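4. What buyers do with phone reviews

4.1 Getting people to talk about how they read

I started this part of the study with a pretty simple hunch. I figured people shopping for a cheap phone read the verdict box, glance at the score, and close the tab. I do it myself, and I write about this stuff for a living. So when the first batch of reading logs came back from our Dekudard panel, I was a bit embarrassed by how wrong I'd been (and a bit annoyed, as I'd already drafted a paragraph saying the opposite).

The logs cover 3,078 reading sessions on budget phone reviews. Each session is one person opening one review and staying until they leave the page or wander off to another tab. We threw out anything under five seconds, which I still feel uneasy about, because a five-second visit could be someone checking a price and leaving happy. But you have to draw a line someplace, and moving it to three seconds didn't change the pattern we cared about.

What people read most was the camera section. Fine, no surprise there. Second was battery, and then came the part I didn't expect at all: the paragraph where the reviewer compares the phone to the one it replaced. People scrolled back up to that paragraph. They'd go down to the verdict, read it, and then climb all the way back to see whether last year's model had the same chip! I've watched the replay of one such session more times than I'd like to admit.

4.2 Asking them directly

Logs only get you so far, so we also ran interviews. We talked to 200 people who had bought a budget phone in the past year, half in Jerholm and half in Baloch. I did most of the Jerholm ones over the phone in March, with a bad cold, and I'd like to thank everyone who put up with the coughing.

The question I kept coming back to was "What made you stop looking?" It's a better question than "Why did you buy this one?", which gets you a sort of prepared speech about value for money. When you ask people what made them stop, they tell you about being tired. One woman in Baloch said she had eleven tabs open, her kid needed picking up, and the phone on the left-most tab was in stock. I've got a soft spot for that answer. I also think it describes a lot of sales that the marketing side would put down to something fancier.

A fair number of people told us they trusted reviews more when there was something mildly negative near the top. A slow fingerprint reader, a speaker that sounds tinny, a charger that takes forever. They didn't much care which complaint it was. They wanted a sign that the writer had used the thing for a few days and gotten irritated by it, the way you would with any phone you live with. Reviews with no complaints before the halfway point got called "ads" in interview after interview, even when the reviewer had bought the phone with their own money and said so in the first line.

Price bands mattered too, but in a lopsided way. Buyers at the bottom of the range were very sure of their ceiling and would drop a phone over a tiny overshoot. Buyers a step up were much looser. They'd say a number, and then ten minutes later mention they'd been looking at something well past it, "just to see." I went back and forth on whether to treat the stated ceiling or the looser one as the real budget. In the end I kept both, and the tables in the next section show them side by side.

4.3 The page layout test

For the layout test we wrote one review of a made-to-order handset, the Drerkent, and set it up in two versions. Same words, same photos, same score. In the first version the comparison paragraph sat near the end, where most sites put it. In the second we moved it up, right behind the intro. We showed the pages to 1,000 readers and split them evenly. 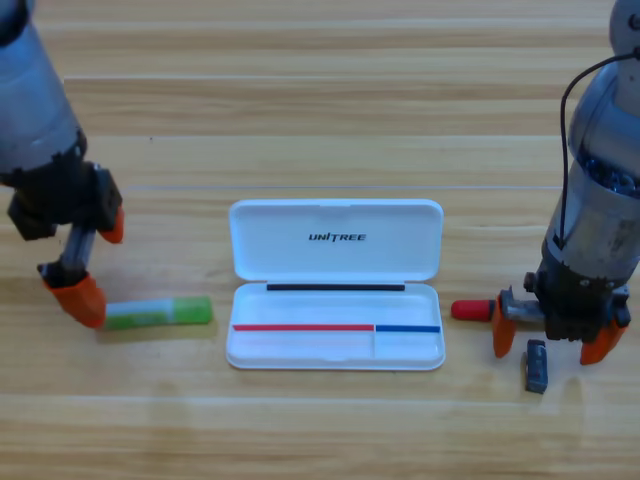
Figure 3. Tabletop with two robot arms, an open white plastic case and a green glue stick.

Readers who got the comparison early spent less time on the page overall, and at first I took that as bad news. Then we looked at what they remembered the next morning. They did better on nearly every question we asked, including ones about the camera and the screen, which hadn't moved at all. My best guess is that knowing what changed from the old model gives you a place to hang everything else you read. I can't prove that from this test and I'm not going to pretend I can.

One thing went sideways. A group of readers on older phones got a version of the page where the comparison table spilled past the edge of the screen, so they had to swipe to see the second column. Most of them didn't swipe. We dropped that group from the recall scores and report them separately in the appendix, along with the page widths we used.

I should also say that the score at the top did almost nothing. We tried hiding it for a small set of readers near the end of the run, more out of curiosity than any plan, and their recall looked the same as everybody else's. A few asked where the score was. I'd want a proper test before leaning on any of this, and the set was too small to break down by price band, so it stays out of the main results.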